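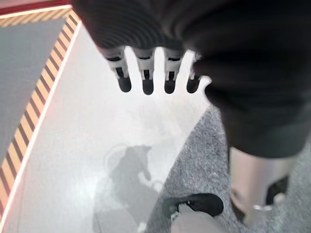
Friday clean-up, the quick version

Doing this in a rush, people coming at six. Same room every week, same three bothers - pale floor, grey speckled carpet, glass table. Tips as I remember them. Most are from Ubaldo Cocco who did floors for years and has strong views on mops.

Pale floors first

Show everything. Sweep, then damp mop, nearly dry. Wring it out, then wring it again. Too much water leaves a film and you'll see every footprint by teatime. Plain warm water most weeks, a small squirt of washing up liquid in October when the mud starts.

Scuffs - a pencil rubber. Black heel marks come off with a dry tennis ball if you lean on it. Don't use the scratchy side of the sponge, I did, there's a dull patch by the door now for ever.

Striped floor tape: go along it, never across. Across lifts the edges and then the fluff gets under. If a corner's already up, hairdryer on low, press down with a spoon.

Fruit in a bowl on the table

Grapes. Shallow bowl looks nice but they roll. Heap them in the middle on the stalk, big bunch at the bottom, and snip into small bunches before anyone gets there so they don't tug the lot out. Kitchen scissors. Wash them and dry them, propery dry, tea towel, or you get a puddle at the bottom and water spots on your glass.

Put the bowl down last. After the polishing. I forget this every single week. 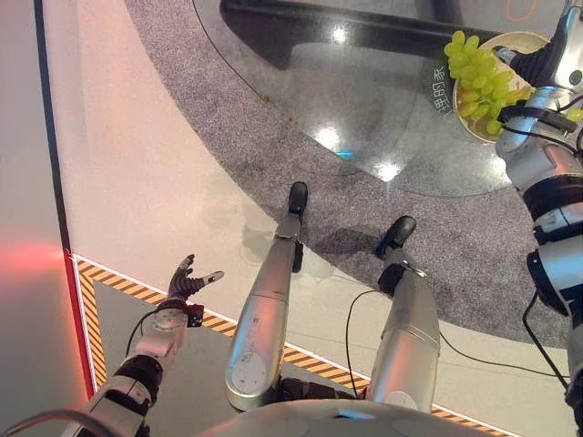 Grey speckled carpet

Forgiving, hides a lot. Too much really. Get down low with a torch and look sideways, that's when the smudges turn up.

Hoover slowly, two directions. Edges with the nozzle where carpet meets hard floor - all the grit lives there. Faint dark marks: blot with a damp white cloth, cold water, leave ten minutes, blot again. No rubbing. Still there? Teaspoon of bicarb, leave overnight, hoover.
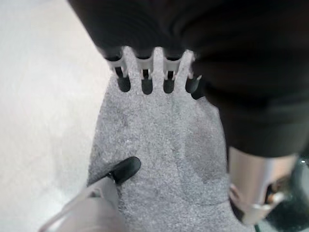

Grey speckle - check it from low down.

Squashed grape on carpet is its own job. Lift the skin with a spoon, cold water, blot. Don't put a hot iron anywhere near it whatever your aunt says, the sugar sets.

Glass table top

Two cloths, one damp one dry. Vinegar and water, half and half, 50 ml of each does a big round table with some left over. Spray the cloth, not the glass. Start at the rim and go round in, then straight lines across to finish. Dark glass is the worst for smears, it picks up every ceiling light, so walk round it once and look from the other side. Crouch if you have to.

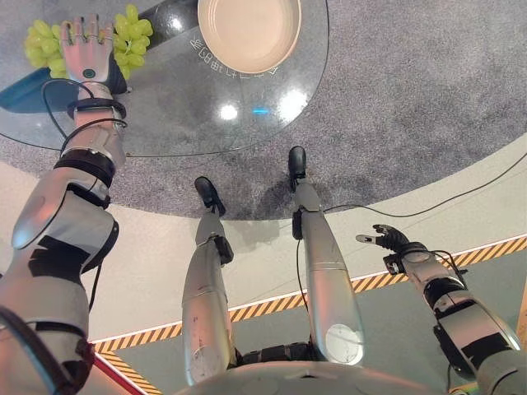 Lettering on the glass, go easy. Soft cloth, no scraper, and test a bit you can't see first. I paid 100 for a replacment top once and the delivery man wasn't happy about the stairs either.

Cables last - lift them, wipe under, put them back the same way. Loose one across the floor, run it along the wall if it'll reach.

Right, doorbell. Tray cloths next time.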